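From the Odds and Ends Table

October 29, 2022

Well, friends, the fall sort is nearly behind us, and what a lot of things you have all been hanging on to! When we put out the call in June for the contents of your junk drawers (the real ones, the drawers that stick because something has turned sideways at the back), we thought we might fill a few shoeboxes. We now have 113 bags waiting on the shelves at Predby Hall, and more were left in the porch this morning, one of them tied up very prettily with kitchen string.

For anyone new to the Uremel Swap, the idea is a simple one. You bring in the small things you no longer need, we sort them, and on swap day you go home with somebody else's small things, which always seem so much more useful than your own. Last time 324 items changed hands in a single afternoon, and I would guess a good number of them will be coming back to us this year. They are very welcome.

Sorting is slow work, and I must confess that I enjoy it more than I should. You tip out a bag and there is a person's whole household in miniature — the building block that lost its set years ago, the tape measure everyone swore they had put back, the little metal something that surely belongs to something else. I find it very hard to throw any of it away, and I have been spoken to about this.

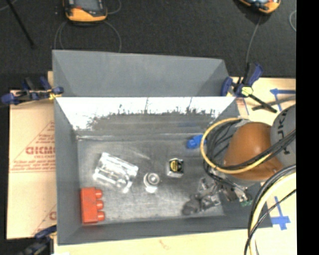 The toy blocks go to the children's corner, whatever their color and however few of them there are, and we'd be glad of more. A single block is no use to anybody at home, but put it in with the others and it has company again. Tape measures are always the first to go, so if you have a spare one rolling about in the car, please think of us. Clear plastic packaging, on the other hand, we really can't find homes for, and we would be grateful if you could take it out before you tie up the bag.

Bags can be left at the hall or at the Garkitz Bakery on Zalewska Street, just inside the door, any morning until 10. Please don't leave them on the bench outside, as the dew gets in and the labels come off. Sandwich bags are fine for screws and buttons, and a scrap of paper saying what you think a thing might be is a great help, even when you are only guessing (some of the guesses are better than the things).

We have also had 200 new paper labels printed, so please stop by and take a few home with you.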